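Talks > Spring Series > Speaker Notes

Slow Mornings: How I Quit Rushing Out the Door (speaker notes)
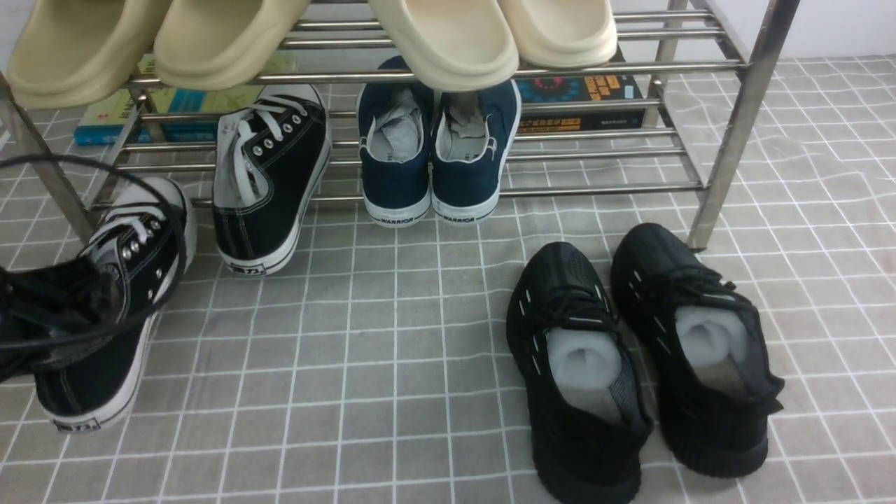 Reda Chraibi

OK, start with the hands-up thing. Who left the house this morning later than they meant to? (Wait. Let them laugh. My hand goes up too, and it'll be true, because parking at the Clernalura is a nightmare.)

So hi, I'm Reda, I work in scheduling at Ullon, and I spend my whole day making other people's time line up. At home I was a disaster. For years I left every single morning in a kind of hot panic, keys in my teeth, toast in a napkin, yelling goodbye to people who were already in the car.

Tell the dentist story here. Keep it short!! Last time I ran it long and lost the middle of the talk. Version to use: I was 14 minutes late for an appointment I had moved twice, they'd given away my slot, and I sat in the parking lot and ate a granola bar and thought, this is just who I am. Then pause. Then: "and I was wrong about that, which was very good news."

PART ONE, writing it down

In February I kept a log for 20 mornings. Just a cheap notebook on the counter. What time I got up, what time I left, and what I was doing in between. I figured the problem was that I got up too late. I really did, I'd have bet money on it.

Read two entries out loud, the one that says "stood in hallway, thought about lunch" and the one that just says "emails???" with three question marks. People like those.

What the log showed was that I was up in plenty of time nearly every day. The time went in little dribbles near the end. Looking for stuff. Deciding about a jacket. Going back in for the phone, then going back in for whatever I'd put down to pick up the phone. My friend Haris Paracha calls this "the second leaving," and he thinks most people leave the house at least twice. (Haris will probably be in the third row, wave at him.)

Ask: what's the thing you go back for? Take a few answers. If it's quiet, offer mine: water bottle, always the water bottle.

PART TWO, what I changed

Don't oversell this bit. It's small stuff.

I picked one spot for everything that leaves with me. Bag, keys, badge, shoes, umbrella, all by the door, all put there the night before. I fought this for ages, I thought it was the kind of thing only very tidy people did. I am not a tidy person! You should see my desk. You should see my car, in fact don't.

I moved the deciding to the evening. Jacket, lunch, which route. The evening version of me is slower but she's in a much better mood and she makes better sandwiches.

And I gave myself a leaving time with slack in it. If the bus is at ten past, I'm out at the hour. I used to read on the step with my coffee when I had minutes left over and it felt like skipping school.

Slide with the chart from Pustelier goes here. Remember it's the simplified one, so don't try to explain the gray line. I tried in rehearsal and got tangled up. Just say "down is good" and move on.

PART THREE, what didn't work

Be generous with this one, it's where people relax.

Five alarms: I learned to sleep through four. Setting the clocks ahead: I did the subtraction in my head, every time, half asleep. The sticker chart: my kids had far more stickers than me and got unbearable about it. The app: I spent a whole morning picking the color theme and was late.

Also other people! You can't schedule another grown adult. I tried. My husband is a man who begins a shower at the moment we should be backing out of the driveway, and I love him, and we now take two cars to anything before noon.

Joke about the two cars got a bigger laugh than expected at the Lamrani lunch, so leave room after it.

CLOSING

Back to the parking lot and the granola bar. Say that I still run late, maybe once every couple of weeks, and that it no longer feels like the end of the world. Suggest they keep the notebook for a week. Just the notebook, don't fix anything yet, only look at what's in it.

Then questions. Somebody will ask about toddlers. I have no answer about toddlers. Say good luck and mean it.

Handouts are on the back table, I printed 100. Water before going up. Take the lanyard off, it clicks against the mic.

Related talks
The Case for a Boring Calendar
Packing for Three Days in One Bag
What I Learned from a Year of Bus Rides
Saying No Without the Long Email

Posted March 14, 2019 | Contact the series | Back to top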